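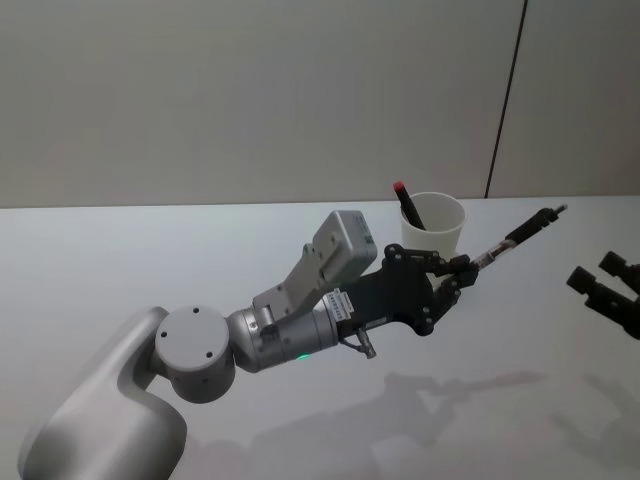 A reader from Cloddale wrote in to ask whether the winter walk-through really needs doing if you did a good one in the fall, and whether I could please put the comments next to the items this time instead of in a pile at the end. Yes to both! The fall one is mostly gutters and leaves. This one is heat, smoke, water and ice, and you want it done before January gets going.

So this is my own list for our place on Buckley Road, filled in on 2025-12-20, with whatever I was muttering as I went from room to room. Copy it, cross things out, add your own. My house is a story and a half with a gas furnace, a wood stove and a basement that thinks it's a pond, so yours will be different.

## Smoke and CO alarms

- [x] Test button on every smoke alarm
- [x] Test button on the CO alarms, upstairs and down
- [ ] Check the manufacture date on the back of each one

Everything beeped. The upstairs hall one beeped so hard the dog went under the bed and stayed there through lunch. I got the dates on all of them except the one over the stairs, which I can't reach without the tall ladder, and the tall ladder is at my brother's. Smoke alarms get replaced at ten years even if they still beep. I didn't know that until I'd had one for thirteen (oops).

## Furnace

- [x] New filter in, date written on the edge in marker
- [x] Nothing stored within three feet
- [x] Outside intake and exhaust pipes clear
- [ ] Yearly service

The old filter was gray and fuzzy and I should have swapped it a month ago. I moved two boxes of wrapping paper and a beach umbrella away from the burner side – I have no memory of putting them there. Service is booked with Pletska Heating, who came last year and were nice about the state of the basement stairs.

Note on the outside pipes: ours come out low on the north wall, right where the snow drifts. I put a tall orange stake beside them so I can find them and dig them out after a storm. If snow blocks them the furnace can shut down, and carbon monoxide can back up into the house, so I go out with the shovel even when I really don't want to.

## Wood stove

- [x] Chimney swept this season
- [x] Door gasket snug (dollar bill test)
- [x] Metal ash bucket with a lid, kept outside away from the house
- [ ] Hearth rug replaced

For the dollar bill test you shut the door on a bill, with the stove cold, and tug. If it slides right out, the gasket's tired. Mine held on three sides and was a bit sloppy by the hinge, so I'm calling that a pass for now and buying a gasket kit anyway. The rug has two little burn marks and has to go. I like that rug!

## Space heaters and cords

- [x] Heater plugged straight into the wall
- [x] Cord and plug checked for soft or brown spots
- [x] Tips over = shuts off
- [x] No extension cords under rugs

We have one heater, a Pekulex, in the back bedroom. I tipped it and it clicked off like it should. The outlet behind it is a little loose and I'm not using it again until that's fixed – the heater's in the closet and the room is cold and everyone has been told. I did find an extension cord running under the edge of the living room rug for the tree lights. I moved it along the baseboard and now it looks ugly and I don't care.

## Water

- [x] Main shutoff turns by hand
- [x] Garden hoses off, outside spigots drained
- [ ] Foam on the pipe over the crawl space
- [x] Sump pump runs when I pour a bucket in

The shutoff was stiff. Work it back and forth gently, don't crank on it. The foam sleeve on the crawl space pipe has a gap of 17 inches where something has been chewing it, and I'd rather not know what. New foam is on the shopping list.

## Steps and walks

- [x] Handrail solid, front and back
- [ ] Porch light working
- [x] Bag of sand by each door

The back rail wiggled, so I put in two longer screws and leaned my whole weight on it. Good now. Porch bulb is dead.

## Fire extinguishers

- [x] Needle in the green, kitchen
- [ ] Needle in the green, basement

Basement one has dropped below the green. Replacing it, along with the bulb, the foam and the gasket kit, and I'm getting all of it in one trip.

**Still open:** stair alarm date, furnace service, rug, back bedroom outlet, pipe foam, porch bulb, basement extinguisher, stove gasket. I'll check them off as they get done.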